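Leckie Parts Register

README for the second-hand computer parts list kept by the Leckie repair library. Last revised Wednesday, July 3, 2024.

What's in it

The register has 2,885 rows, one per part. A part is anything pulled from a donated desktop that still has some use in it: memory, drives, power supplies, fans, cards and cables with a connector at each end. Laptops are kept in a separate list and aren't covered.

Files

parts.csv — the main list
donors.csv — the 411 machines the parts came from
colours.txt — key to the shelf labels
retired.csv — parts scrapped or given away

Columns in parts.csv

part_id: four digits, never reused
donor_id: matches donors.csv, blank if unknown
category: one of the names in colours.txt
tested: yes, no or partial
shelf: colour and number, e.g. grey 4
notes: free text

Partial means the part powered up but wasn't run under load. Older rows use "ok" in the tested column. Treat those as partial.

Known problems

76 rows have no donor. Most date from before the move to the Sterkham Street shed, when labels were handwritten and some came off.

Drive capacities are as printed on the label, so they won't match what your operating system reports.

Power supplies entered in November have wattage in the notes column. Skye Skinner is moving these across as she gets to them.

The category "misc card" is a catch-all. Check the notes before you drive over for one.

Privacy

Donor names and phone numbers are not in any of these files. Drives are wiped before they get a part_id, and a drive that can't be wiped is drilled and goes straight to retired.csv.

Using the data

Open in any spreadsheet program. The files are UTF-8 with commas as separators. Copy and reuse as you like, with credit to the Leckie repair library.

Corrections go to Nadiia Melnychuk at the front desk, with the part_id if you have it.
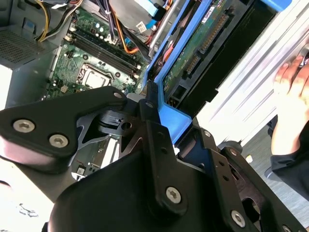 Desktop tower with the case open.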